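Tourism and Small Retail -- Handout 4: Selling to People Who Are Leaving Tomorrow

Last time we got as far as the visitor guide listing, and I promised I'd say more about what happens once somebody walks in. So bring your notes on Halás, the resort town from the reading, because I'm going to keep picking on it.

1. Who's in the shop
Most of your foot traffic is on a short stay. They have one bag, it's already full, and they're probably hungry. Petronella Pillay calls this the "suitcase test" in her chapter, and I love it -- would you carry this thing through an airport? Big pottery fails. Tea towels pass every time!

2. Price points
Keep something under 10 dollars by the register. In the Halás survey, 29 out of 100 visitors bought a gift they hadn't planned on, and 27 of those picked it up while waiting to pay. (Yes, I know, small sample. We'll argue about that in section.)

3. Local or just local-looking?
Prints, mugs and mats with a famous painting on them sell well pretty much anywhere, so they don't tell the buyer much about your town. Mix them in if you like, but put the maker's name on the local stuff and make it big enough to read.

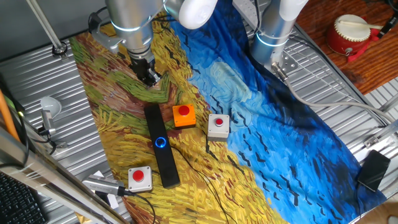 4. Opening hours
Look at when the tour buses leave and work backward. Sistness, the candle store in the case study, moved closing time from six to nine in September and dropped its slow mornings. Read Kaj Brøndum's two pages on staffing before you decide that's easy.

For next class: write one visitor guide listing, 60 words max, for a shop you know. Due 15th April, on paper please.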